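On the Keeping of a Small Workroom

15th January

The workroom at the back of the house has now been in regular use for two winters, and it seems appropriate to set down the arrangements under which it operates. Readers of the earlier entry on shelving have written to ask how the space is kept in order between projects. The present entry is intended to answer them.

The first principle adopted was that the worktop should be cleared at the close of each session. This applies equally to evenings on which work is to resume the following morning. Tools are returned to the Clilar rack on the left-hand wall, and any part-finished item is placed on a tray with a slip of paper stating what remains to be done. The slips have proved more useful than the trays. On one occasion a hinge repair was set aside for 159 days and was taken up again without difficulty, the slip having recorded which screws had been ordered and from whom.

Small fixings are held in Edach drawers. An inventory carried out before Christmas found 496 pieces in the drawers, of which a good number could not be matched to any purpose. These have been moved to a single tin, and the tin will be reviewed in February. It was agreed within the household that no new fixings would be purchased until that review is complete, with the exception of picture hooks.
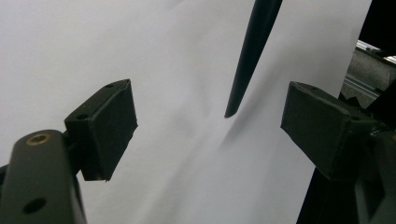

Gunvor Tveit wrote in to say that a tin of unsorted screws is never reviewed, that hers has travelled through three house moves unopened, and that the only workable rule is to throw out anything without a label on the day it is found. Her point is accepted in part. A label is now required for every drawer, and the label must name the thing and its size. The tin, however, will be retained until the date already given.

Lighting has also received attention. The former ceiling lamp cast the shadow of the person working directly on to the work, and it has been supplemented by a Zalach lamp clamped to the shelf. The cable runs behind the upright and is secured at 5 points. A second lamp was considered and declined on grounds of cost.

Sweeping takes place before tools are put away, and the bin is emptied on the same evening as the kitchen bin. Kadir Avcı has kindly offered the loan of a Castaño vacuum cleaner for the area beneath the bench, where the broom does not reach. The offer has been taken up, and the bench will be moved forward for the purpose once the paint on the skirting board has hardened.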